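法盖特制鞋厂开放参观 手持夹爪采集演示吸引两百余人

法盖特(Fargate)制鞋厂的整理车间本周三对外开放了一天。上午九点开门,到下午五点关门,登记入场的访客共有235人,其中有附近的居民、职业学校的学生和老师,也有几家同行派来的技术人员。厂里这次拿出来给大家看的,主要是一个还在进行中的自动化项目:教机械臂把皮鞋从台面上拿起来,摆正,再送到下一道工序。

项目由厂方和蒂瑟姆(Titham)的一家小公司米纳斯自动化(Minhas)合作,去年冬天开始筹备,今年开春以后才真正进了车间。米纳斯负责夹爪、机械臂和软件,法盖特出场地、鞋子和工人。双方都没有公布投入金额。

车间负责人胡拉姆·林德(Khurram Rind)在开场时讲了十来分钟。他说,整理工序是全厂最不起眼的一段,鞋子上完光、穿好鞋垫之后,要一只一只翻看,配成左右一双,塞纸,装盒。忙的时候,这条线一个班要过700双鞋。活不重,但是一直重复,手腕和肩膀容易出毛病,招人也越来越难。厂里早先考虑过用吸盘,试了几个星期就放弃了,原因是鞋面有弧度,缝线的地方漏气,吸不牢,换一个款式又要重新调。

“后来他们跟我说,先别急着上机器,让我们的人拿着夹子干一阵子。”林德说,“我当时觉得有点怪,不过还是答应了。”

他说的夹子,就是当天演示用的手持夹爪。操作的人握住手柄,用两根手指状的夹片去夹东西,工具上装有摄像头,把夹取的过程从近处录下来。米纳斯的工程师再用这些录像训练机械臂的控制程序。这样一来,采集数据时不必占用机械臂,也不用把工人请到实验室去,在原来的工位旁边摆一张台子就能做。

负责采集工作的是米纳斯的工程师法赫德·贾弗里(Fahad Jafri)。他在法盖特已经待了几个月,车间里的人都认得他。周三的演示分上下午两场,每场四十分钟,由两名整理工轮流操作,贾弗里在旁边讲解。

他先讲了侧躺的鞋。鞋子从传送带上滑下来,很多时候都是倒着的,鞋底朝向一边,鞋面贴着台面。人拿这样的鞋不用想,手一伸就知道捏哪里。机械臂要决定的事情却不少:从鞋底一侧靠近,还是从鞋口伸进去;夹片张多大;碰到皮面以后还能不能继续使劲。如果夹在鞋头,光面上容易留印子,这双鞋就得退回去重新打理。贾弗里说,他们和整理工商量以后定下的做法,是尽量避开鞋头,靠近时放慢,夹片先张开,到位以后再合上。

有访客问为什么台面是白的。贾弗里回答说,黑色皮鞋放在深色台子上,边缘不好分辨,浅色的台面能省去不少麻烦;但项目后期也会换别的颜色,不然机器只认得白台子,搬回生产线上就不灵了。

另一位从事箱包生产的访客问得更细,想知道夹片为什么不直接买现成的。贾弗里说,买来的通用夹片他们也用过,对付盒子没有问题,碰到鞋就打滑。现在用的这种要经常改,有时一个星期改两回,自己做比较方便。他没有透露具体的尺寸和做法,只说夹片内侧的形状是改动最多的地方,目前还没有定型。

到开放日为止,项目组一共采集了54个款式的鞋,男式正装鞋最多,也有短靴和几款女式平底鞋。每个款式都要由不同的人来夹,因为每个人的习惯不一样。有的工人喜欢从后跟下手,有的习惯先把鞋拨正再夹。贾弗里说,起初他想让大家统一动作,后来发现没有必要,差别大一些反而有用,只要结果是稳的就可以。做坏的也照样留着,夹空了、夹歪了、鞋子掉下来,都单独做了标记。
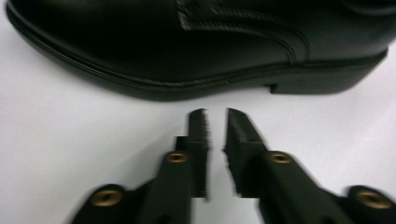
参与采集的工人现在有23名,都是自愿报名,每次做一个小时,按正常工时计算报酬。一名在整理线上干了多年的女工告诉记者,刚拿到夹爪的时候很不习惯,总觉得隔着一层,使不上劲,练了两三天才顺手。她说最难夹的其实是软底的便鞋,一夹就变形,正装皮鞋硬挺,反倒好办。问到会不会担心机器以后把活抢走,她说想过这个问题,厂里开会时也有人提出来,眼下她更关心的是能不能少做一点翻鞋的动作。

林德在回答学生提问时也谈到了人员安排。他说整理线没有裁人的计划,机械臂如果用起来,先放在取鞋和摆鞋的位置上,配双和检查瑕疵还是由人来做。光泽不均匀、缝线跳针、鞋底沿条没有压实,这些问题老工人看一眼就能挑出来,他不认为机器短时间内能做到。他同时承认,将来的事不好打包票,明年夏天之前会和职工代表再谈一次。

上午场结束以后,访客可以自己动手试一试。厂里在车间靠窗的一侧另外放了两张台子,每人可以试夹三次,用的是有轻微瑕疵、不能出厂的鞋。排队最长的时候到了楼梯口。不少人第一次都合得太早,夹片还没到位就捏拢了,把鞋推出去一截。职业学校的几个学生试得比较好,其中一人三次都夹了起来,放下的时候鞋底也是平的。带队老师说,学校正在考虑把这类工具放进下学期的实训课,还需要和米纳斯商量设备借用的事。

下午场增加了机械臂的演示。机械臂装在围栏里面,动作比人慢得多,取一双鞋的时间,熟练工人可以取好几双。当天的演示中,机械臂把大部分鞋放到了指定位置,也有几次停在半空没有动作,由工程师手动复位。有一只短靴被夹起来之后转了方向,鞋头朝后放下。贾弗里对围观的人说,靴筒会晃,这类鞋的数据还太少,接下来一个月主要补的就是这一块。

对于什么时候能正式上线,双方的说法都比较保守。林德希望秋冬旺季之前至少有一个工位可以连续运行一个班,贾弗里则表示要看夹片定型的情况,时间上他不愿意给出承诺。米纳斯方面还透露,费勒(Feller)的一家手袋厂也和他们接触过,想了解同样的办法能不能用在皮包上,目前只谈了一次,没有签任何东西。

开放日当天,厂里的老样品间也一并开放,陈列了建厂以来的鞋楦和旧式缝纫设备,由两名退休师傅讲解。食堂中午向访客供应简餐。因为下午人多,样品间的开放时间延长了半个小时。

法盖特表示,错过这次活动的学校和企业可以向厂办公室预约团体参观,每批不超过二十人,参观者须穿平底包头鞋,围栏以内的区域不能进入。手持夹爪的试用项目暂时只在开放日提供。下一次开放日初步定在八月,届时是否安排机械臂演示,要看车间的生产情况再定。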